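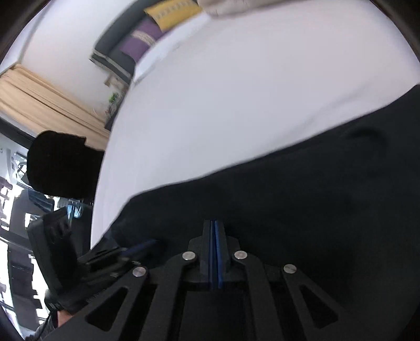 Diary > Work > Things With Rules

Wednesday, gone eleven at night

Spent the evening rewriting the handling rules, which I had promised would take an hour. I have now promised this on four separate evenings, and the document has grown each time. It began in May as one side of paper, with a title in bold and plenty of white round it. It is presently nine pages and has a section called "Definitions", which is how you know a thing has gone bad.

The trouble, as ever, is Section 3. Section 3 concerns soft goods: clothes, bedding, anything that flops. The Tirnedham house style was written by people who had spent their working lives on boxes, and it shows. "Grasp the object at its centre of mass." Lovely. Where is the centre of mass of a pillowcase? Wherever you last dropped it. Leire Bermúdez crossed that line out in the spring and wrote "any stable part" over the top, and then we had a fortnight of emails about what stable meant.

Where I have got to tonight:

3.1 Both grippers in view before the task begins, fingers closed.
3.2 Approach at a pace you could keep up all afternoon.
3.3 Pinch an edge or a fold. Never the flat middle of the cloth.
3.4 If you miss, open fully and go again. No scrabbling.
3.5 One hand holds while the other travels. Both hands travel together only for lifting.
3.6 An episode ends with the object at rest and both grippers clear of it.

I am rather proud of 3.4. The old wording was "avoid repeated micro-adjustments at the contact point", and I once watched a perfectly intelligent new starter read it three times and then ask me where the contact point was kept.

Went back through the log to see how we are doing against all this. 1,911 episodes in the batch, of which 1,421 pass under the rules as I have drafted them. The remainder are nearly all 3.5. People will not leave one hand still. I include myself in this. I cannot butter toast without the other hand wandering off to do something of its own, and I have been told so at home.

Eamon Ó Ceallaigh takes the view that we should relax 3.5 and get the pass rate up before anyone at Tarnex asks for it. I take the view that a standard you loosen whenever people fail it is a diary. He said I already had one of those. We left it there and he went to find a biscuit.

Hats, though. Hats are the thing I meant to write about. 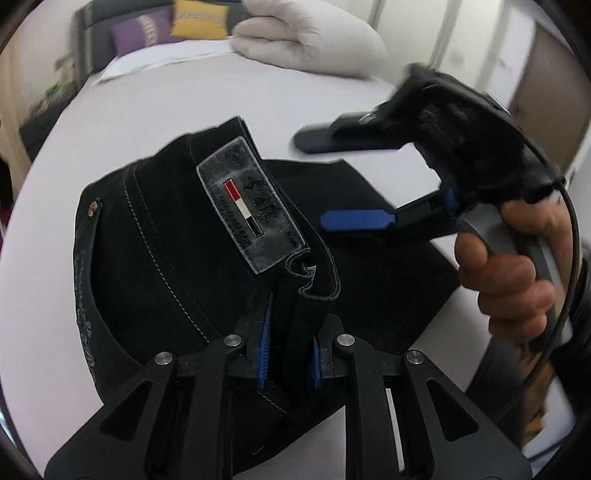
A cap is half soft and half stiff, and so belongs to neither Section 3 nor Section 4 (rigid items, Eamon's, four pages, very smug). The crown behaves like cloth and gives when you pinch it. The brim behaves like a plate. Under 3.3 you take it by an edge, and the lower edge of the crown does very well. Under 4.2 you take a rigid item by its "longest accessible side", which would have you going for the brim. Both rules are sensible. Both apply. If two people follow one each, you have a set of recordings in which the same object is picked up two ways for no reason that appears anywhere in the notes, and somebody in Gelisberg writes to ask what our policy is on millinery.

I proposed a Section 3a, Mixed Items. Leire said that if we allowed a 3a we should have a 3b by Friday for shoes, and she is right, because I had already started one. Her suggestion is a single line at the top of both sections: if any part of it flops, treat all of it as soft. I objected that this would make an umbrella soft. She said had I ever tried to pick up an umbrella. I withdrew the objection.

So that goes in, and the hat question is closed, apart from which way up it should be at the start. The current text says "in a natural resting position". I put a cap of my own down on the kitchen table six times after supper and it rested naturally in three different ways, one of which was the floor. I have changed it to "vary the starting position and write down that you did". It is weaker than I would like. I would have liked a diagram, but my drawing of a cap came out as a duck.

Other business. The El-Sayed checklist, which we adopted last year because it was short, has come back in a new edition and is not short. It now has 70 items. Item 12 requires that each session be preceded by a check of the cables, which I agree with. Item 58 requires that a record be kept of the check that item 12 was carried out, which I agree with less. At 200 sessions a month that is a fair amount of signing to say that one has signed. I have put it down for discussion and intend to be ill.

One small cheerful thing. The newest of the starters, who has said very little since she arrived, handed back my draft this afternoon with a single note in pencil beside 3.6. "At rest according to whom?" she had written. I looked at it for some time. A duvet, for instance, goes on settling long after you have let go of it and lost interest. I have changed it to "released, and not touched again", and moved her name up into the list of contributors, above Eamon's.

Kettle, then bed. Section 5 is Lids.

Comments (3)

pegandline: We had the soft/rigid row over handbags. Settled it by dropping handbags.

M. from the flat lands: "If any part of it flops" is going on our wall. Does a book count? Ours do, the paperbacks anyway.

Oddsock: Item 58 made me laugh and then I went and looked at our own form and stopped.

Recent entries
Definitions, and how I came to have them
The pillowcase emails, part two
A short visit to Gelisberg
Why the lids are in a drawer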